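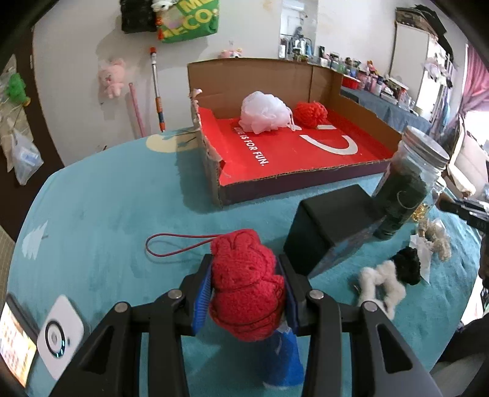

Erketti opens orders for Joduvow hand-held gripper kit

27/05/2022

By Pushpa Katiyar

Erketti has opened orders this week for Joduvow, a kit of hand-held grippers with which people can record household tasks for the training of robots. The company already lent the kit to a small number of users in February, and it says that the version now on sale has only small changes.

The user holds a gripper in each hand and does ordinary work at a table, for example picking up things and putting them in a box. The jaws are lined with ribbed blue pads, which also hold soft and uneven objects such as a bundle of knitted fabric. A camera on the gripper records the work from close by, and the recordings are later used to teach a robot arm the same movements.

"We wanted that people can do it at home, on the table they already have," said Thilini Mollah, product manager at Erketti. "A laboratory table is very clean. A real table has a phone on it, some jars, a piece of paper. The robot must learn with these things too."

The kit is sold as a pair of grippers with chargers, a carrying bag and two sets of spare pads. It can be rented for 94 dollars per month, with a minimum period of three months. Erketti did not give the purchase price and says it depends on the number of pairs. The first delivery will be of 200 kits, and the company expects to send them before the end of the summer.

One of the users from February is Flestell, a small firm that prepares training recordings for other companies. Its people made recordings in 18 homes, mostly in bedrooms and kitchens. Satish Tyagi, who led this work, is in general satisfied with the kit but has two complaints. The first is the weight, which he began to feel in the wrist after roughly 40 minutes. The second is the software, where a recording could not be given a new name after it was saved.

"The sorting tasks went well," Tyagi said. "Yarn, bath puffs, small toys, all this was fine. With flat things, for example a sheet of paper, we needed many attempts, and the new users were sometimes a little frustrated."

Mollah said that renaming of recordings is possible in the present version. The weight is the same as before. A lighter model is in preparation, but there is no date for it yet.

Orders are accepted through the Erketti website. Customers who took part in February can keep their old grippers and receive the new pads free of charge, if they write to the company before their first rental payment.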